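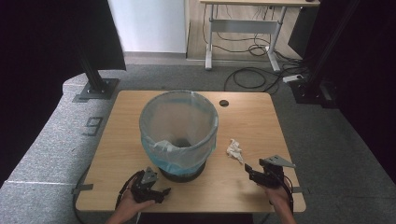 Booking the Lemville Hall: your questions, my answers

Hi, I'm Samah Mansour and I look after hall bookings in Lemville. I get the same questions most weeks, so I've put them all on one page (if yours isn't covered, just email me!).

How much does it cost?
The main hall is $30 an hour for locals and community groups. A full day, 8 am to midnight, is $550, and that gets you the kitchen as well. If you only want the little meeting room off Kemeys Street, ask me, because the price depends on whether the playgroup needs the side door.

Do I pay a bond?
Yes, for parties and anything with alcohol. I send it back once I've had a walk through, usually within a few days. Please put your surname in the transfer reference. I once spent a whole evening trying to work out who "hall thing" was.

When can I get in to set up?
From the start of your booking, and no earlier, sorry. Ah-rin Gil's dance class packs up right on the hour and they do need the floor. If you've got a big set-up, add an hour at the front.

What do I do with the rubbish?
Tie up your bin bags and pop them in the wheelie bins beside the carport. Red lid for general, yellow for recycling. Fresh liners are in the second drawer under the sink, and it's a huge help if you put a new one in before you go, even if there were only a couple of tissues in the old one.

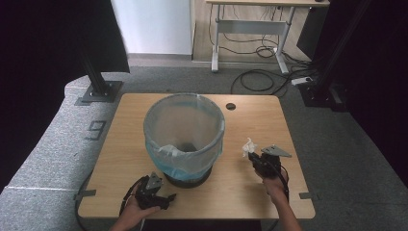

Bottles are the one thing I'd love you to take home, as the yellow bin fills up very fast over December and the truck doesn't come any more often.

Can we stick things on the walls?
Blu Tack on the painted bits is fine. No sticky tape on the timber, please! Sumeya Nigatu has a box of removable hooks she's happy to lend, and they hold a fair bit of bunting.

Is there parking?
Out the front and along Druvlow Lane. Keep the neighbour's driveway clear, even for a quick drop-off.

Can we have a band?
Sure, till 10.30 pm, then it's doors shut and volume down. The power points on the stage are on their own circuit, so plug the amps in there and leave the kitchen ones for the urn.

How do I get the key?
It's in the lockbox by the ramp. I text you the code the afternoon before.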